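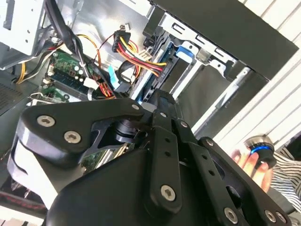 Petov bestellt 41 Greifarme für die Demontage von Altrechnern

Drurville, 18. Dezember 2019 -- Der Elektronikverwerter Petov hat beim Hersteller Jinlow 41 Roboterarme mit Greifern bestellt. Sie sollen im Werk Drurville beim Zerlegen von Desktop-Rechnern eingesetzt werden, vor allem beim Lösen von Kabeln und beim Ausbau von Laufwerken.

Die Lieferung erfolgt in 2 Losen, das erste ist für Mai vorgesehen. Pro Arm sind 2616 Euro jährlich für Wartung und Ersatzteile eingeplant. Dieser Betrag ist nicht Teil des Kaufpreises, über den die Parteien Stillschweigen vereinbart haben.

Die Planung der Arbeitsplätze übernimmt das Ingenieurbüro Kļaviņa. Die 69 Beschäftigten der Demontage werden vor der Inbetriebnahme geschult -- Stellen werden nicht abgebaut. Über weitere Standorte entscheidet Petov nach Abnahme des zweiten Loses.

Pressekontakt: Petov, Unternehmenskommunikation, Drurville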